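Written Reviews and Who Writes Them
Project report, Media and Information course, Engelbrecht College, Harkville
12 December 2021

1. Why I chose this subject

In September I wanted to buy a desk lamp. I opened the shop site Zemance, which many students in Harkville use, and I found a lamp with very good reviews. After reading for some minutes I had a strange feeling. Many of the reviews said the same things in almost the same order. First came the delivery, then the box, then the sentence "my whole family loves it." I did not understand why a whole family should love a desk lamp.

I did not buy the lamp, but I kept thinking about the reviews. I had heard before that there are fake reviews on the internet, as everyone has. But I did not know how they are made, how a reader can recognize them, and if it is possible at all to be sure. My project tries to answer the second of these questions, and it says a little about the other ones.

2. What I mean with a fake review

This was more difficult than I expected. In the beginning I wrote in my proposal that a fake review is a review from a person who did not use the product. My teacher returned it with the remark that some people review a gift they bought for somebody else, and they are not lying. So I changed the definition. In this report a fake review is a text that pretends to be the free opinion of a customer, while it was written or bought in order to change the sales.

With this definition, three kinds of text are included. The first is written by the seller or by friends of the seller. The second is written by a paid stranger, who maybe never saw the product. The third is made by a computer program, which takes sentences from older reviews and mixes them. There is also the review for which a real customer receives a refund or a gift card. I had long doubts about this kind. The customer is real and the product was used, but the opinion is not free any more. I decided to count it as fake if the gift is not mentioned, but I know that other students would decide differently.

Negative reviews can be fake too. A seller can order bad reviews for a competitor. I did not look at them separately, and it is a weak point of my work.

3. How I collected the reviews

I chose four groups of products: lamps, phone chargers, kitchen scales and backpacks. I chose them for the reason that they are cheap, sold by many small sellers, and I know how to use them. From the public pages I copied 1,786 reviews into a spreadsheet. I copied the text, the number of stars, the day of posting and whether the site marked the purchase as confirmed. I did not copy the names of the customers. Our course has a rule about personal data, and for my questions the names were not necessary.

The copying was done by hand and it took much more time than I had planned. Some pages loaded only the newest reviews, and I had to click a small gray button again and again. If I did the project one more time, I would ask the computer science department for help in the first week and not in the last one.

From the full collection I took a smaller sample of 100 reviews. The sample was made with the random function of the spreadsheet. These reviews were read slowly by me and by 2 other students, and each of us marked every text as "I believe it," "I do not believe it" or "I cannot say." We did not talk with each other before all the marks were finished.

4. What we looked at

Before reading, I made a list of signs from articles in our library. I give them here in the words we used.

Repeated phrases. If the same unusual phrase appears under different products, it is a reason to be careful. "My whole family loves it" was found under a lamp, a charger and a kitchen scale.

Dates that are close together. A new product with no reviews for a long time and then many on the same day looks suspicious. But there can be a normal explanation, for example a sale.

Only the full product name. Real customers usually write "the lamp" or "it." In some reviews the complete title from the shop page was repeated in each sentence, with the color and the model. Probably this is done for search engines.

No details of use. A customer who carried a backpack every day can say which pocket is too small. A person who has never held it will say that it is "high quality" and "very useful."

Extreme stars. I expected that most false texts would have five stars. This sign alone is weak, as satisfied people also give five stars.

5. Results

The most important result for me is that we three readers did not agree very often. On the clear cases we agreed without problem — the texts which were copied word for word from another page, for example. On the rest, one reader believed many texts which another did not believe at all. I was the most suspicious reader. I think it happened because I had already read the complete collection and everything began to sound familiar to me.

The repeated phrases were the most useful sign. I could find them with the search function, and I did not need to trust my feeling. The dates were useful for the chargers and nearly useless for the backpacks, where everybody buys before school begins and the reviews come together naturally.

The sign about details did not work so well as I hoped. Some of the most honest-looking reviews were very short. A person wrote only "Works. Cable could be longer." All of us believed it. And some long reviews full of details were marked as not believed, because the details were the same ones as in the description of the seller.

The mark for confirmed purchase also gave us less safety than I thought. It proves that somebody paid. It does not prove that the money was not given back later.

6. Programs that check reviews

I also tried a free checking tool with the name Perdale. The user gives the address of a product page and the tool gives a letter grade. I used it for the lamps only. For some lamps its grade was the same as our impression, but for others I could not understand the grade, and the tool does not explain which reviews it distrusts. For a student project this is a problem, since I cannot compare two results when one of them is only a letter.

I do not want to say that such tools are bad. They can see things which I cannot see, for example if the same account has reviewed many products in one hour. But a reader should know that the letter is also an opinion, and that it can be wrong in both directions. An honest small seller can receive a bad grade only for having few customers.

7. Reviews with photos

Several articles recommend to trust reviews with photos of customers more. It seems logical, as a photo costs more work than a sentence. In my spreadsheet I did not record which reviews had photos, and I noticed this too late. I can only report that during the reading we were influenced by them. 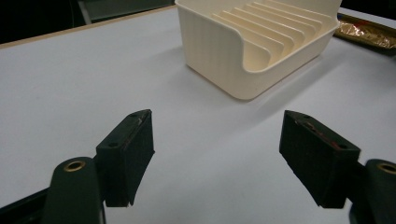 One of the two other readers disagreed with me on this point and asked me to put it into the report. In her opinion a photo shows only that somebody has the object, and a paid reviewer often receives the object for free, so the photo is the easiest thing to ask from him. She said she would trust a complaint about a small thing much more than any photo.

I think she is partly right. A photo can help against the texts made by a program, but against the paid customer it does not help. In a next project these two cases should be separated.

8. Limits of this work

I used one shop only, and all texts were in English, which is not my first language. It is possible that I took a simple mistake for a sign of a fake, and I tried to be fair about it, since I make such mistakes also. The sample was small. And the biggest limit is that I never learned the true answer. For no review do I know with certainty who wrote it. So I measured what three readers believe, and this is another thing than what is true.

9. Advice for readers

From my notes I made some short advice for the student web page.

Read the reviews with three stars first. Their writers usually explain what they liked and what they did not like.
Put an unusual phrase into the search field and see where else it stands.
Sort the reviews by date and look if many came together.
If a review mentions a gift card or a refund, report it to the shop.
Ask a friend who has the same product, if there is one.

The spreadsheet without the full texts can be seen in the media room at Engelbrecht College until the end of the course. The column with our marks is on the second page, and the reviews on which we did not agree are colored yellow.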